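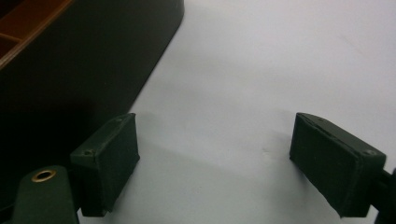

Henryk Chmielewska preguntó si la Stukivo blanquea de verdad una pared con manchas de humedad o si solo las tapa hasta el invierno siguiente, y añadió que por ese precio esperaba algo más que un bote bonito.

La pregunta es razonable y la ficha del fabricante no la contesta. Habla de «blanco duradero» y de «pared que respira», dos expresiones que sirven para casi cualquier pintura. Vendemos la Stukivo porque nos la piden, y porque como pintura mate de interior cumple. Como remedio contra la humedad, no.

Pintura mate Stukivo, blanco
Interior, paredes y techos
Bote de 4 litros
Referencia 971
Fabricante: Pitkänen

Qué promete y qué nos creemos

Acabado mate profundo. Esto sí. Disimula bastante bien los parches de masilla y las juntas mal lijadas, siempre que no haya una ventana justo al lado. Con luz rasante se ve todo, con esta pintura y con las demás.

Una sola mano. Sobre blanco viejo y limpio, a veces. Sobre un color, dos manos como mínimo, y si debajo hay rojo o azul oscuro, tres. No conocemos ninguna pintura de este precio que lo haga en una, diga lo que diga la etiqueta.

Lavable. Aquí hay que leer la letra pequeña. Aguanta un paño húmedo pasado con suavidad. Si se frota una rozadura con estropajo, la rozadura desaparece y en su lugar queda un brillo que ya no se va. Para un pasillo con niños o bicicletas preferimos la satinada de Ritska, más fea el primer día y más llevadera después.

Antihumedad. La palabra figura en la tapa. Según el fabricante, la fórmula contiene un conservante que retrasa el moho en la película de pintura. Eso no arregla una bajante que pierde ni un muro sin aislar. Si la mancha vuelve a salir, el problema está detrás de la pared.

Preparación

Retirar lo que esté suelto, lijar con grano 300 y quitar bien el polvo. En yeso nuevo hace falta imprimación; la marca recomienda la suya, la Jistis, pero cualquier fijador acrílico decente sirve igual. Las manchas de nicotina o de agua ya seca piden un bloqueador aparte. No diluir la segunda mano.

Conviene comprar todos los botes de una vez y mezclarlos en un cubo grande. Entre lotes hay diferencias de tono, pequeñas, pero en un techo se notan.

Opiniones

Harriet Zamora: Cubre bien y casi no gotea. El blanco tira a frío, en mi salón orientado al norte queda un poco de clínica. Lo de una mano, ni en sueños.

Respuesta de la tienda: De acuerdo en las dos cosas. Si busca un blanco más cálido, se lo podemos teñir en el mostrador, pero los botes teñidos no admiten devolución.

Envío y devoluciones

Los botes sin abrir se cambian presentando el tique. No enviamos pintura fuera de la península. Para obras de más de 2000 metros cuadrados hacemos presupuesto aparte, y en ese caso pedimos que alguien pinte antes un paño de prueba y lo mire seco, de día y con la luz encendida.

Precio y existencias revisados el 19 de octubre de 2026. La próxima tarifa del fabricante llega en enero.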